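Put It on a Plate

I have been trying to win this argument with my household for years, so now you get to hear it. Food that comes out of a bag, a box or a paper sleeve should go on a plate before anybody eats it. Even one roll. Even if you're going to be done with it in two minutes and you're standing up the whole time.

I know how that sounds! I didn't grow up fancy. We ate plenty of things over the sink, and I still think a peach belongs there. But last September I packed up my kitchen to move across Ulthorpe, and I had to look at every dish I owned, and what I saw was a stack of perfectly nice small plates that hardly ever left the cabinet. I was saving them, I guess. For what? I was eating toast off the lid of a butter tub.

So the small plates moved to the shelf by the kettle, and the big dinner plates went up high where I need the step stool. That was the whole change. Now the small ones are what my hand lands on first, and everything goes on them: crackers, half an apple, the last inch of a Valdovinos salami. I paid 45 dollars for the set, back when Grumeck still had the store on the corner with the terrible parking, and it took me an embarrassingly long time to get my money's worth.

Color is where I get bossy. White plates are fine, and white on a white table is fine too, but it's a little like eating in a dentist's office. Give me a pale color. Lavender is my favorite, and people always make a face when I say so, because purple isn't supposed to go with food. Put something orange on it and then come talk to me.
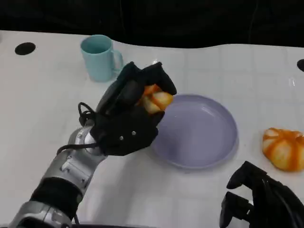
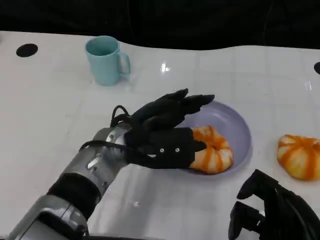 Orange and cream against that soft purple, with plenty of bare space left over. I'd sit down for that. I would probably get out a real napkin.

My sister's objection is the dishes. She says every little plate is another thing to wash, and she has a dishwasher that takes 82 minutes on its shortest cycle, so I do see her point. But a plate that held a bun needs a rinse and a wipe. You know what takes longer? Getting crumbs out of the couch. I've done both this week and I'll take the plate.

The other objection is that it's fussy, and that one I won't give an inch on. Fussy is sixteen matching pieces with gold on them that can't go in the microwave. (My aunt has those, from Truletti, and we're all scared of them.) A small dish with a low rim, in a color you like, is about as relaxed as tableware gets. Chips are allowed. Mismatched is allowed. I have one with a crack glued so badly that guests turn it around to be polite.

If you want to try it, don't buy anything yet. Go find the plates you already have, the ones at the back, and put them where you make your coffee. Then next time you open the bakery bag, see if you can stand to eat out of it. I nearly did on Tuesday, with my coat still on, and I went back for the plate.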